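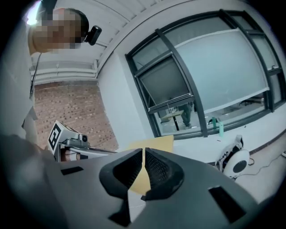 *Cardboard sheet, Sanddale packing room.*

## Preparing cardboard for collection

Residents and staff at Sanddale are asked to prepare all cardboard as set out below. Collections are made by Diekmann on behalf of the Sinavdale site office.

1. Remove tape, labels and any plastic lining.
2. Open the box along its glued seam and press it flat.
3. Cut any sheet longer than 60 cm into smaller pieces.
4. Stack the sheets with their longest edges together and tie the bundle with string in 2 places. Wire must not be used.
5. Take the bundle to the covered bay. Bundles may be left there for up to 14 days.

Card that is greasy or waxed cannot be accepted and should be placed in general waste. Damp card should be dried indoors before it is tied.

Large loads must be booked in advance through the Ekard desk. Please give the number of bundles and the building name when booking.

Guidance last revised 9/26/26.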